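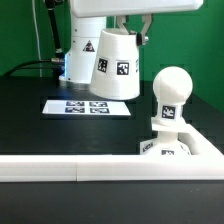 Table Props and Simple Shapes
Handout for week 4, Lolov Workshop
Tutor: Gheorghița Ilie

Welcome back, everyone! Last week was all paper and scissors, and this week we get to solids, my favorite part of the whole course. Almost any small prop you'll ever want to make comes down to a handful of shapes stacked on each other, and once you start spotting them you won't be able to stop (sorry in advance to your families).

The truncated cone
Take a cone and slice the point off, parallel to the base. You now have two circles of different sizes and a sloping side. Stand it with the wide end down and it looks like a little tower; turn it over and you have a drinking cup. Same shape, completely different character — try both before you decide which one your prop needs.

To draw the side flat, you need two arcs with the same center. Cosmin Radu has a lovely way of doing this with string and a pencil, and he'll show it at the start of class.

The pawn
A chess pawn is a great exercise. Work from the top: sphere, short neck, collar, then a body that flares out toward the table. The collar can be round or square. I love a square one, it catches the light so nicely! Keep the body wide at the bottom or the head will look too heavy.

White props on a black tabletop
Paint one piece plain white and set it on black. Every wobble in the outline shows up, so look at it from the side as well as from above before you add any pattern.

For next time
Bring one truncated cone, 96 mm tall, in white card of 300 gsm. Draw your pawn from the side at full size, with a center line. Read the Dimaculangan notes on arcs, pages 1 to 4.

Spare card is in the Hasar drawer, next to the rulers.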